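Grolgate Open chess weekend returns in December

April 30, 2022

I'm Lorenz Aebischer, and I get to share the fun part: the Grolgate Open is coming back this December! We've got room for 300 players in 4 sections (juniors too), and I've already had emails from folks asking where to sign up. Soon, I promise.

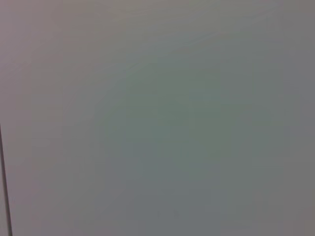 A pale grey surface with a thin dark line at lower left.

Rüegg is putting up the prizes again, and Joltunum will run the live boards. Entries open next month, so dust off those openings and bring a friend!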